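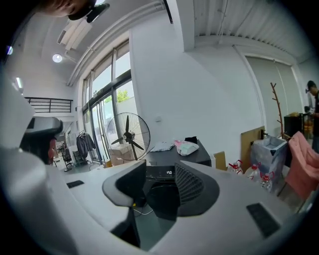 Household and shop-floor chores: where the machines stand

Stemville Automation Circle, members' newsletter, 2021-03-06

The question members send in most often is whether any machine on sale can take over ordinary room work: clearing a desk, folding what is on it, putting bottles and boxes where they belong, breaking down cardboard. The short answer for this spring is no. The longer answer depends on which chore is meant, how much time is allowed for it, and who picks up what gets dropped.

Sun-ja Gil and Selim Çınar spent the winter collecting results from the two groups in our area that work on this, Havix and the Skudasmont workshop. What follows is condensed from their notes. Both groups record people doing the job with hand-held grippers and train a controller on the recordings. The arm then gets the same grip geometry the person had, and the same handicap, two fingers in place of five.

Rigid objects

Boxes, bins and capped bottles are in fair condition. A closed carton with square corners can be picked, moved and set down by either group's arm, provided the carton is narrower than the jaw opening or has a flap to hold. Full water bottles are harder than empty ones for the obvious reason of weight, and for the less obvious reason that the contents keep moving after the arm has stopped. Havix slows the last part of each placement to let the liquid settle. Skudasmont grips at the neck, under the cap, and accepts some swing.

Large bottles stored on the floor are a reach problem before they are a grip problem. A bench-mounted arm cannot get to them. A wheeled base can, but the bases we have seen need a clear lane, and the floor along a wall in a working room is where things get parked: bins, cartons, a board leaned up out of the way. Çınar's note on this reads in full: "The robot is fine. The room is not ready."

Soft and thin objects

A plastic bag on a desk remains the best single test we know of. It has no fixed shape, it slides, and a printed pattern on it gives the vision system edges that do not correspond to the edges of the bag. The arm has to decide whether the bag is trash or has something in it, and a person settles that question by lifting it slightly. Neither group's controller lifts to check. Havix sorts bags by apparent volume, and gets it wrong whenever a bag holds one flat item.

Cloth is about where it was last year. A single flat sheet, laid out with all corners showing, can be folded in half and in half again. A sheet dropped in a heap has to be spread first, and the spreading takes most of the run. Gil timed a complete cycle on one hand towel at 11 minutes from heap to stack. She notes that the fold itself was good.

A jacket on a hanger is a mixed case. Moving the hanger along a rail works. Taking the hanger off the rail works if the neighboring hangers are spaced. Putting a jacket onto a hanger was tried at Skudasmont for two afternoons and then dropped from the list. Coat stands with branching hooks are not supported by either group, as the hooks point in several directions and the planner was written for a straight rail.

Furniture

Members with offices ask about chairs. Pushing a caster chair under a desk can be done with the arm as a pusher, no grip required. Turning the chair first so that the backrest faces outward is less reliable. Mesh backs are part of the trouble: depth cameras return partial data through fine black mesh, and the system may place the surface somewhere behind where it is. Sung, the planning software both groups run, has a setting that fills such holes from the outline of the surrounding frame. It helps with office chairs. It also fills the wire guard of a pedestal fan and treats the result as a solid disc, harmless in most layouts but a nuisance if the arm needs to reach the switch.

Upholstered chairs should be treated as fixed obstacles for now.

Cables

Nothing to report. Loose cables under a desk are masked out of the work area by both groups. Gil asked whether either one had plans to change this and was told no by one and "not soon" by the other. A vacuum base will still find them, so tie them up.

Light

Rooms with a full wall of glass give trouble that brochures do not mention. A controller trained on overcast mornings loses accuracy in direct sun, and foliage outside adds moving shadow. High ceilings with mixed fixtures add a second set of shadows in the evening. Havix now records at several times of day and reports fewer missed grasps near the windows. If your shop has roller doors, decide whether they will be open or closed during machine work and keep to it, or record both ways.

Data and cost

The present Havix controller for desk clearing was trained on 4,000 recorded demonstrations. Skudasmont used 2,000, all taken in one room, and the difference shows as soon as the arm is moved to another building. Adding a new room takes Skudasmont over 600 further demonstrations before the success rate comes back to its old level. At two people per recording shift, that is a real expense for a shop that only wants its desks cleared at closing.

We did the comparison for a small shop with one closing shift. A person clears the desks, hangs the coats, flattens the cartons and lines up the bottles in less time than the arm needs for the desks alone. The arm can run after hours, so speed matters less than it sounds, but at present somebody has to be within reach of the stop button – and that person could be doing the clearing.

Recommendation

For repeated handling of one type of carton at one bench, a machine is worth pricing now. For general tidying of a mixed-use room, wait. Members who want to prepare can do so cheaply: keep floor lanes open, give each type of object one storage place, use bins with fixed positions, and swap thin bags for boxes where practical. These changes speed up human work as well, and Çınar suggests measuring that gain first, before assigning any of it to a robot.

Next test

A second round is planned for April, in the same rooms, with the same object list plus folding chairs and extension cords. Members who can lend a room with a mezzanine are asked to write to Gil; the Skudasmont base has not yet been run near a railing. Please state the door width and the floor type. Carpet is acceptable – deep pile is not.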